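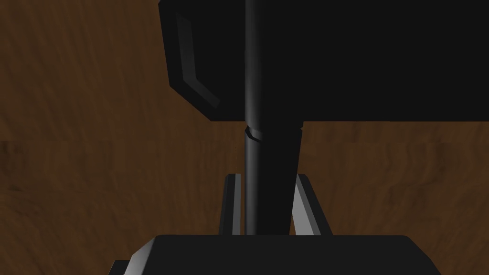
*Fig. 1. Brown wood grain with a black block and thin rod, computer rendering.*

# Unit 4: Direct Mail and Door Hangers

March 2026

Read Unit 3 (offers and headlines) before class. Bring your draft from the Sarnley exercise, printed at full size.

## 4.1 Choosing the format

A postcard goes through the mail and needs an address panel. A door hanger is delivered by hand and can use both sides for the message. Hand delivery costs more per piece but lets the client pick individual streets.

For the Sarnley exercise, the client is Plodik, a carpet cleaning firm with two vans. Their service area is small, so mail to the whole zip code wastes most of the run.

## 4.2 Working out response

Response rate = replies ÷ pieces delivered × 100

Plodik's August test:

| Item | Count |
|---|---|
| Hangers delivered | 200 |
| Replies | 9 |
| Bookings | 2 |

Response rate is 4.5%. Conversion from reply to booking is 22%. Keep the two figures separate in your write-up. Students often report bookings as responses, and then the cost per lead comes out wrong.

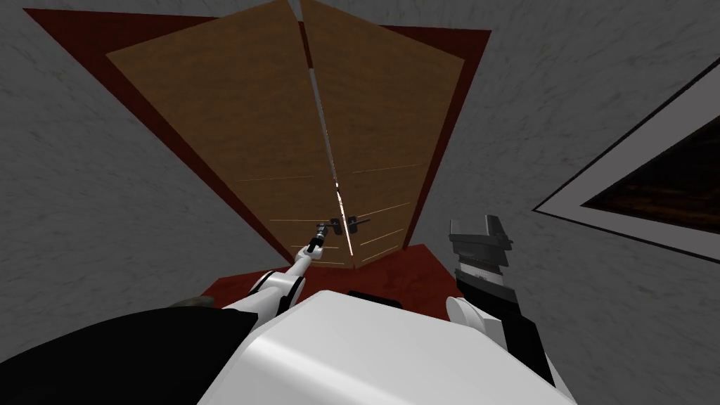 *Fig. 2. Double door with lever handle and white robot arm, computer rendering.*

## 4.3 Tracking

Every piece needs a code. Valentini, the second client in your packet, ran two versions with the same phone number and no code. They logged 127 calls and could not assign any of them to a version. Use one of:

- a separate phone number
- a short promo code
- a different landing page

Change one thing between versions. If the headline and the offer both change, the test tells you very little.

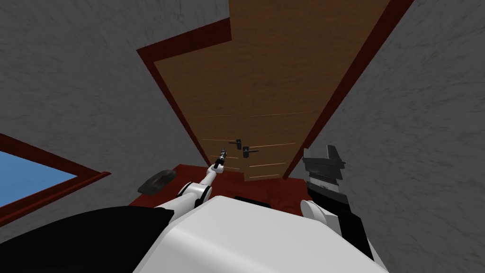
The die-cut hole on a door hanger has to suit the hardware on the street. Most stock templates assume a round knob. Lever handles, like the two black ones on this door, have a short horizontal arm, and a hanger with a slit cut into the hole is easier to slip over them. Ask the printer for a blank sample before approving the die.

## For next week

1. Write two versions of the Fivico hanger, changing only the offer.
2. Add a tracking code to each.
3. Calculate cost per lead using the price sheet in the packet.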